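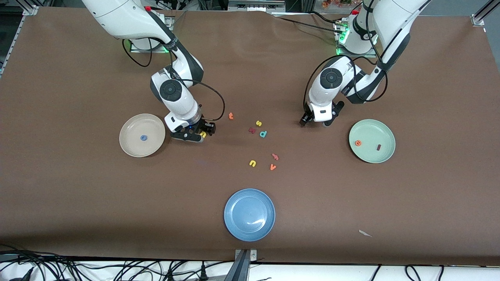
Foam alphabet letters

Foam alphabet letters are small, lightweight letter shapes used in early reading instruction, sorting games and crafts. They are sold in uppercase and lowercase sets, usually in several bright colors. A lowercase set may include a yellow "n", a blue "o" and an orange "e", which together spell a short word that many beginning readers learn early.

Use

The letters are commonly sorted onto plates or trays. Plates of different colors, such as beige, mint green and light blue, allow a group to be divided by shape, by sound or by vowel and consonant. A covering of brown paper protects the table and gives a plain background against which the letters are easy to find. Paper also allows an adult to write a word beside the plates for children to copy.

The Gistport reading program, developed by Elvira Zapata, uses sets of up to 200 letters, with extra copies of the vowels. Its handbook recommends that a lesson begin with no more than 6 letters and that new ones be added after the first group is known by name.

Storage and care

Letters are kept in lidded boxes or cloth bags. They may be wiped with a damp cloth and should be dried flat. Small pieces are unsuitable for children who still put objects in their mouths.

See also

Alphabet blocks
Magnetic letters
Sorting tray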